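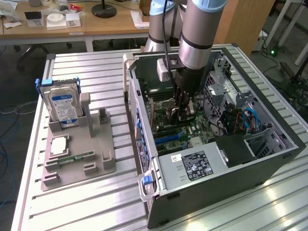
*Oľga Jelínek*

Jul 9, 2020

Clock drift again! Picking up from the mess I left on the last page. Of the old desktops we keep for the weather logging, six are losing time overnight and I still can't get them to lose it by the same amount, which is the part that bugs me. If they all slipped together I'd blame the network and go have lunch.

What I did this morning: pulled the network cables, set every clock by hand off my phone, wrote the offsets on masking tape and stuck the tape on the lids. Then swapped the coin cells in half of them and left the rest alone. Pejman thinks the cells are a red herring (the clock runs off the main supply while the thing is plugged in, so why would the cell matter) and he's probably right, but they're cheap and I wanted them out of the argument.

Readings on the old cells were all over the place. The worst one was so flat that the machine forgot its boot order the minute I unplugged it, and I spent far too long hunting for the right key to get into setup. It's F10 on that one. Writing it down here so I never have to do that again: F10, and you have to start tapping before the logo.
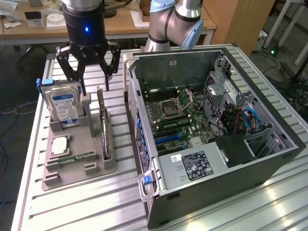 Then there's temperature, which is where my money is. The little quartz crystals are happiest near room temperature and they run slow when it's warmer or colder than that. The back room got to 34 C yesterday afternoon with the blinds open. Prys has the logger file from the Cerkasix sensor on the windowsill and I want to lay that over the drift numbers before anybody touches the blinds. PLEASE leave the blinds alone until then, I mean it, I put a note on the cord.

Mathias asked why we don't just let them all sync to a time server and be done. We will! But the logging software stamps its rows from the local clock, and back in October we had a sync jump the clock backwards in the middle of a storm and got two sets of rows with the same times. Wondimu spent days untangling that. So I want to know how bad the raw drift is, then pick a sync interval that only ever makes tiny corrections. I'm starting with 300 seconds and we'll see.

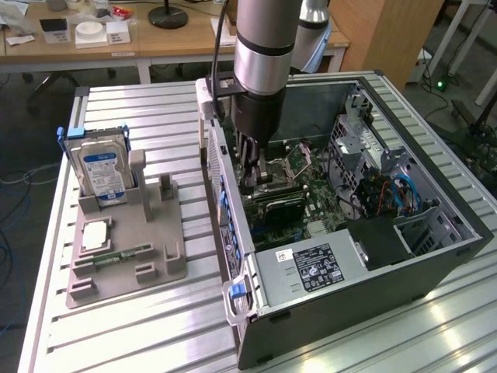

## Still to do

- Read all the clocks against my phone again tomorrow, same time, same phone
- Get the windowsill file from Prys and line it up by hour
- Order more coin cells. Jurkent had the pack of 50, the small pack costs nearly as much
- Find out if the Rirnon logging program can be told to use UTC. The manual says yes, and the menu has no such thing in it anywhere
- Relabel the lids, the masking tape is already curling

I also want to try one machine shut down overnight, unplugged and all, so it's running on the new cell only. That would settle things with Pejman one way or the other, and he's offered to buy coffee if the cell makes any difference.
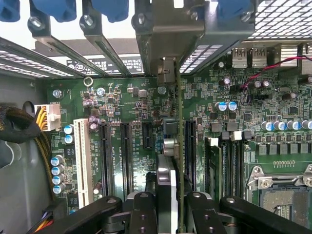 The other thing I keep forgetting is daylight saving. Two of the machines have the automatic box ticked and the others don't, so when I compare anything from before March I have to take the hour off by hand. I've been doing it in pencil in the margin, which is how I ended up with an offset of 61 minutes and a small panic. It was one minute. Column D in the sheet is the corrected one, ignore C.

Wondimu wants a copy of the sheet when the overnight numbers are in. Power strip by the door has a loose switch, so use the one under the window.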